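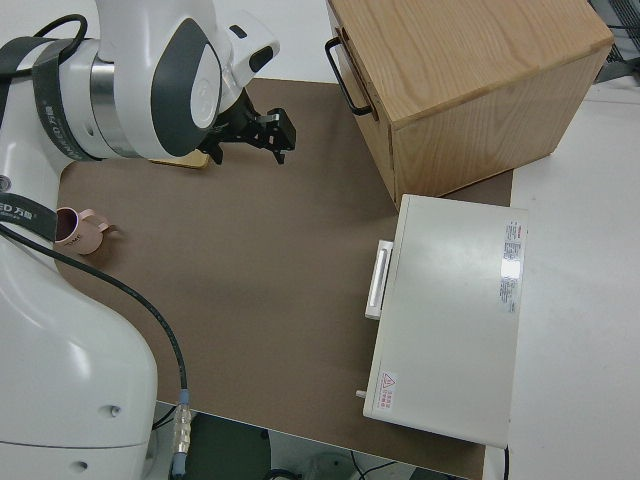 Juter: a word list of regional terms for household crockery

Version 2, April 2023
Maintainer: Oona Laaksonen
Contact: through the Brunholm issue tracker

Summary

Juter is a plain-text word list of regional and dialect terms for cups, bowls, plates and the racks or shelves they are kept on. It covers Finnish, Swedish and Low German. The entries were collected from printed dialect dictionaries and from letters sent in by readers.

Files

terms.tsv – one term per line, UTF-8, tab separated
sources.tsv – source codes used in terms.tsv
regions.tsv – parish and district names with parent region
CHANGES – history of edits

Columns in terms.tsv

id: integer, never reused
term: spelling as found in the source
norm: normalized spelling, lower case
lang: fi, sv or nds
sense: one of 60 sense codes
region: key into regions.tsv
source: key into sources.tsv
note: free text, may be empty

Sense codes

Codes separate vessels by use first and by shape second. A mug and a cup get different codes only where the source separates them. Terms for hanging storage have their own code, HNG, which version 1 folded into shelves.

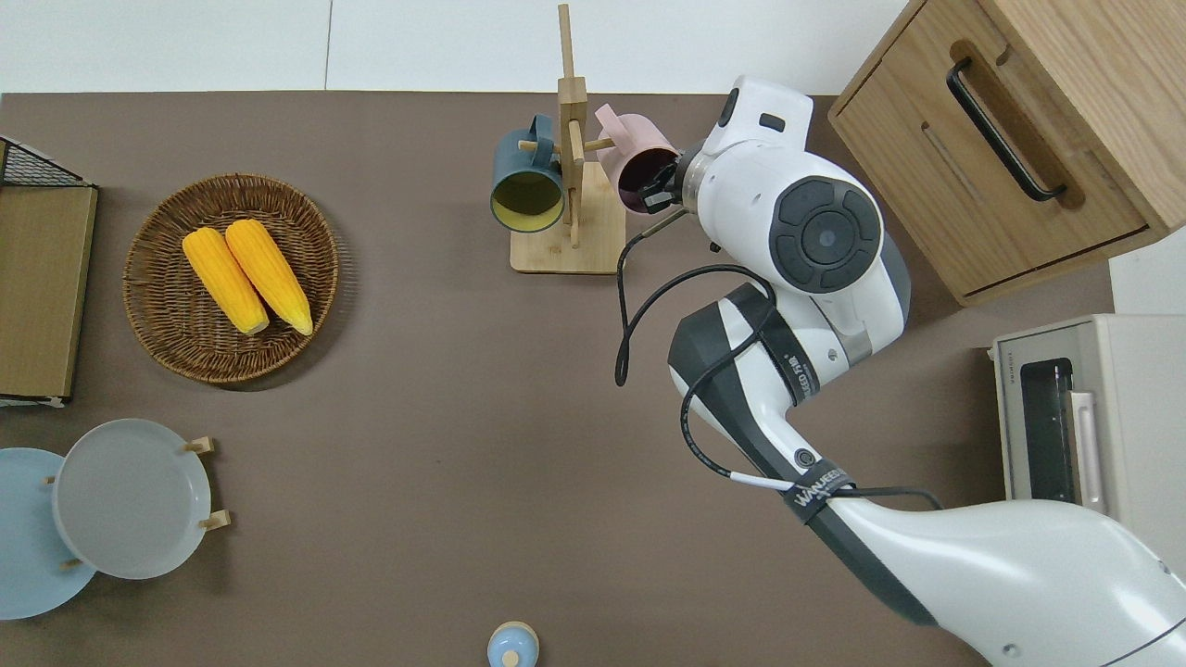 Edeltraud Harms objects that HNG is too broad for the Low German entries, where a single peg and a full stand have different names in nearly all districts. She would like the code split before any further terms are added. The request is open. Splitting it means rereading the letters, and the scans are incomplete.

Known problems

Region keys for Swedish are uneven. Coastal parishes are well covered, inland ones poorly.
The norm column was filled by hand by two people (Eetu Toivonen, Tiina Lindqvist) and they treated long vowels differently. Filter on source if this matters.
Duplicate terms are kept when the sources differ.

Loading

Read all files as strings. Some spreadsheet programs turn region keys such as 8-9 into dates.

License

CC BY 4.0. Cite as Juter word list, version 2.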